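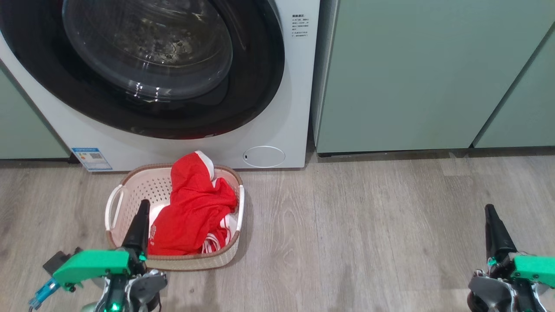
The right to open what we own

Lindalva Aguiar

My father repaired our radio with a knife and a piece of wire. I do not say it was a good repair, but the radio played for eight more years. When my own washing machine stopped in August, in the middle of a load of towels, I could do nothing at all. I phoned the shop, and a polite young man told me that the part was not sold alone. I must buy the whole door unit, for 300 euros, or a new machine.

I come from a country where everything was repaired, many times because we had no choice. I do not want to make poverty beautiful. But when I moved to Plenport I was surprised to see what people leave on the street: lamps, chairs, a vacuum cleaner with only a broken plug.

The makers say that repair by customers is dangerous. For some things this is true, and I would not want my neighbour to play with a microwave oven. But a door handle is a piece of plastic. To change it, one needs a screwdriver and some patience — and the handle, of course, for a fair price.

In our street there was a small workshop, Leite, where Edivaldo Meireles repaired machines for 20 years. He closed it last spring. He told me the work was still there, but he could not get the manuals any more, and some companies did not answer his letters. His tools are now in his cellar.

I think the law should ask for two simple things. Parts must be sold one by one, and the instructions must be open to everybody. Some politicians answer that this will make new machines more expensive. Maybe it will. I would pay 70 euros more for a machine that I can keep until I am old.

My towels, by the way, I washed in the bath. My back did not thank me for it.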